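Munska publishes code of practice for shared two-arm workcells

Munska, the testing and training body for workplace automation, has today published its code of practice for small enclosed workcells in which two robot arms share one table. It applies to member sites from June.

The code contains 189 clauses and draws on 1145 incident and near-miss reports submitted by members.

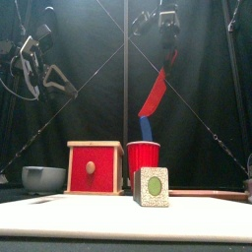
Does the code replace a site's own risk assessment?

Each site remains responsible for its own assessment, and the code sets the minimum that assessment must cover.

Operators must agree a stop procedure before both arms are powered, and keep a written record of every change to speed limits. Sites will have six months to comply. 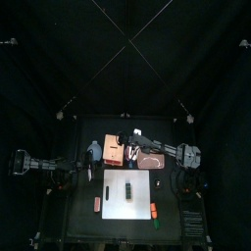

Clause 7 deals with the layout of the work surface and was the most debated in consultation. Members asked for plain wording that could be checked at the start of a shift. Arms should be mounted on opposite sides of the table, with small items such as an eraser or a marker set out before work begins – never while the arms are live.

"Good practice has to be simple enough to follow every morning," said Drahomíra Vávra, head of standards at Munska. "Our members asked for clear rules and we have provided them."

Baran and Rekia, which took part in the trial of the draft, 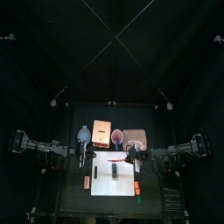
will adopt the code in full at their own sites. Grirnero will provide training for supervisors. Copies are available to members on request from the Munska standards office.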